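Equipment planning group, minutes

Flavmont site, kitchen bench project
Status: draft, to be agreed at next meeting

Apologies: none recieved.

1. Minutes of last meeting

Agreed, one change. Item 4 said "second arm ordered". Should read "second arm quoted for". Corrected in the folder copy.

2. Matters arising

Bench insurance: renewed, covers equipment on the kitchen counter as well as in the store room. Excess unchanged.
Spare power supply: still not found. Carry over.
Key to the store: two copies cut, one with reception, one in the tin.

3. Where we are with the dish tasks

Short update only, long version goes to the technical meeting. Work on crockery carries on, plates and bowls, one item at a time. Rim grasps are the main thing for now. Cups after that. Request from the bench for no more new objects until the present set is done. Agreed.
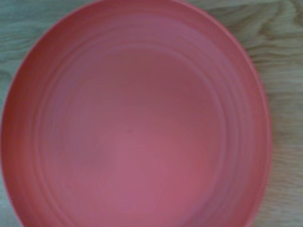

Crockery budget was put in with consumables last year and nobody could find it. Move to its own line. Plastic preferred over china for the next lot, cheaper to replace and less sweeping up. Bench to send a list of sizes, with rim heights please, as the suppliers never give them.

Action: bench to send list before any order goes in.

4. Gripper fingers

Present fingers are wearing at the tips. Three options talked through.

a) Like for like from Govach. Known fit, no changes to mounts. Lead time 23 working days, which takes us past the end of the current block of work.
b) Softer pads from Zellex, glued over the existing fingers. Cheap. Worry about thickness, may not get over a thin rim and close cleanly. Also the glue.
c) Print our own. Fine as a stopgap, not for daily use. Last ones split along the layers.

Some discussion on whether (b) can be tried without commiting. Zellex will send a sample pair if we pay postage. Agreed to get the sample and order 2 sets from Govach regardless.

Action: order to Govach this week. Sample request to Zellex same day. 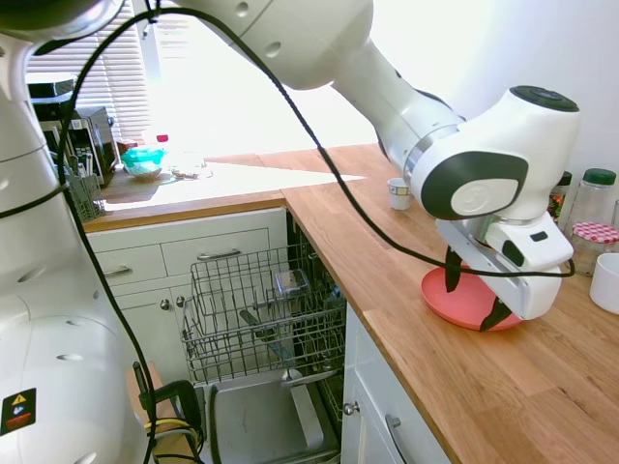

Page last changed: 2018-07-22

5. Second arm

Quote from Shemweta has come back. Higher than the one in May, mostly shipping and the stand. They will hold the price if we confirm before the quarter closes. Quote does not include training, installation or the longer cable set.

Points raised:
- Do we need a second arm or more hours on the one we have? Booking sheet says evenings are mostly free. Bench says evenings are free because people go home.
- Floor space. Two stands by the same counter would be tight when the dishwasher door is down. Needs measuring properly with the door open and the rack out.
- Who does the setting up. Last time took far longer than planned and wasn't costed.
- Renting for one block instead. Shemweta do rent but deposit is steep. Not ruled out.

No decision. Agreed to ask for a rental price on the same terms and look at both side by side.

Action: written rental quote from Shemweta. Action: measure floor, put sketch in folder.

6. Wrist cameras

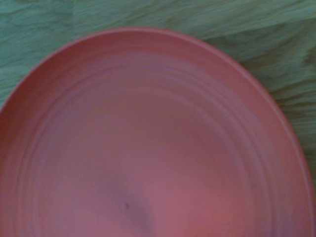

Bench would like a better wrist camera. Present one is on the soft side for fine detail, ridges and edges mostly, and colour wanders. View held by the rest of the group: try fixing settings first, exposure and white balance both locked, then decide. Replacement lens might do it on its own.

If replacing, money would come from the small equipment line. Ceiling of up to 2000 agreed for cameras, mounts and cables together. Anything over comes back here.

Also asked: same model as the fixed camera? Too heavy for the wrist. Dropped.

Action: bench to run with locked settings and report. No spend till then.

7. Cables and tidying

Cable clips, sleeving and a proper reel for the spare lengths. 40 set aside, petty cash, receipts to the office. Labels at both ends this time.
Longer run for the arm cable asked about, wait for item 5. 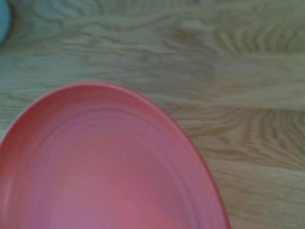
8. Storage

Crockery in use to have its own box with a lid. Kitchen crockery and bench crockery keep getting mixed, and the bench lot should not be going back in the cupboard. Stickers on the bottom were suggested. Fine, as long as they stay off the rims.

Box to go on the shelf in the store, not the floor.

Action: buy box, stickers.

9. Any other business

Govach have changed their account form again. Old one not accepted. New version in the folder, please use it.
Request for a trolley. Deferred, no price given.
Delivery notes to be scanned on the day, two went astray last month.

10. Next meeting

Same room, after the rental quote is in. Date to be sent round. Papers two days before pls.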